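Wivgate Eyewear: participants wanted for spectacle frame fit trial

Wivgate is recruiting adults who wear spectacles every day to take part in a fit trial of two acetate frame ranges, Pallader and Nurmi. The trial compares three bridge widths and two temple lengths. Results will be used to set the final sizes before both ranges go on sale in September.
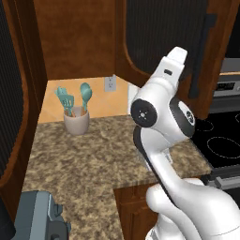

Robot arm beside the upper cabinets.

Who can apply

You must be 18 or over, hold a prescription issued within the last 2 years, and wear single vision or varifocal lenses for most of the day. Contact lens wearers may apply if they use spectacles at least four days a week. We are short of applicants with a narrow bridge or high cheekbones. People employed in the optical trade cannot take part.

What is involved

Participants attend one measuring session and one return session. At the first, we record pupillary distance, bridge width, head width at the temples and the distance from hinge to ear. Lenses are then glazed to your prescription and the frames are posted to you. Wear them for normal household and office tasks and fill in the daily sheet, noting slippage, pressure marks and any adjustment made.
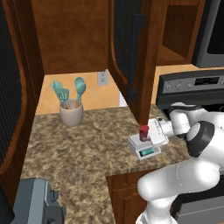 Kitchen corner with utensil crock and digital scale.

Do not heat or bend the frames yourself. If a screw works loose, bring the pair back to us.

Payment

Those who complete both sessions and return the daily sheets may keep one pair. Travel within the Tromura area is refunded against receipts. No payment is made for part completion.

How to apply

Write to the Fit Trial Desk, Wivgate, quoting reference 859. Include a copy of your prescription, your current frame size (printed inside the temple) and the days you are free. Applications close on Jan 17, 2020. 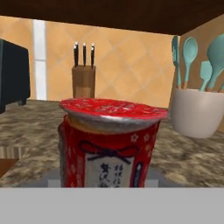
Red lidded cup, knife block and utensil crock

Measurements are stored under a participant number and deleted when the trial report is signed off. You may withdraw at any stage by returning the frames.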